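Home | Stories | Reviews | Archive | About

The Wrong Stroller

Reading time: 4 minutes

We bought the Curo because the woman in the shop folded it with one hand while eating a cereal bar. I have thought about that cereal bar a great deal. It was the reason I didn't ask any questions, and the reason we went home with a stroller that weighed as much as a dishwasher and had a cup holder for a kind of cup I have never seen.

The baby was two weeks from arriving. We were at the stage where you wash things that are already clean and lay them on the bed to look at.

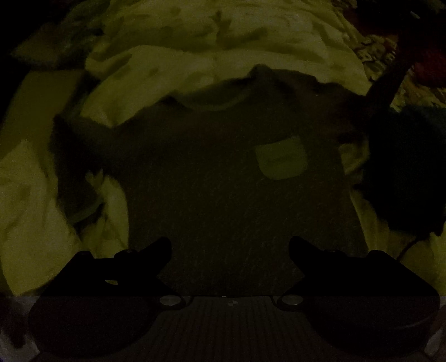
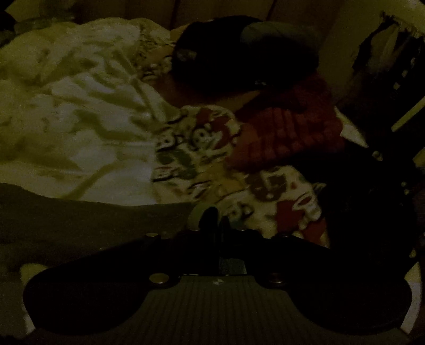
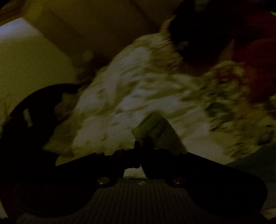
My husband read the manual aloud in the evenings. It was translated from something, with feeling. "Make the wheel to agree," it said, on the page about the brake. We practiced on the landing with a bag of rice strapped in where the baby would go. The rice was very good about it. It didn't cry when the seat dropped backward, and it didn't tell my mother.

The fold was supposed to take one hand. It took his two, my two, and a foot. On the third night we got it flat and stood there panting, and then neither of us could get it open again, so for a while we owned a very expensive suitcase with wheels.

"Maybe she'll like being carried," he said.

The baby came in April and did like being carried. She liked it at three in the morning, on the stairs, by someone humming. What she did not like was the Curo. She would go into it the way a cat goes into a bath. By the end of our road she'd be purple, and people in front yards would look up from their watering and give me the smile you give a person whose car is on fire.

My mother said it was the straps. My sister-in-law said it was the angle, and that they had a Shirazi and their boy had slept in it through a parade. I went online that night to look at the Shirazi and shut the laptop again when I saw what it cost. Then I opened it and read 224 reviews of the Curo, which I suppose was the wrong order to do things in. Most of them gave it five stars. One said, "Arrived on time, have not had baby yet." I felt very close to that woman.

It was the right front wheel that settled matters. It had always had a mind of its own -- it had never been made to agree -- and outside the pharmacy it came off and rolled down the sidewalk at a dignified pace and under a parked van. I stood there with the baby on one hip and the stroller down on its knee like it was proposing. A man walked by and said, "You've lost your wheel." I thanked him.

I wrote to the company. They wrote back and asked for a picture of the wheel. I explained about the van. They asked for a picture of the place where the wheel had been, and after that they offered me a discount on a second Curo, which I printed out and put on the fridge so that he could enjoy it too.

In the end we got a Bitel, used, from a couple across town whose twins had outgrown it. It was a double. They were sorry about that and so were we, but it was forty dollars and it opened when you asked it to. The baby rode on the left and the groceries rode on the right. Old ladies leaned in to admire both children and came up looking thoughtful.

She slept in it the first day. She slept past the pharmacy, and over the bad bit of sidewalk by the school, and all the way around the park, and I didn't dare stop, so I went around the park again. My feet hurt. There was ice cream on the right-hand side and I could hear it giving up.

The Curo went out to the shed on its three wheels. He says he'll fix it. He has ordered a wheel from somewhere, and it has come, and it's for a different model, and he says he'll fix that too. Last week I went out there for the rake and found he'd strapped the rice back in.

Contact | Copyright, all stories remain with the author | Back to top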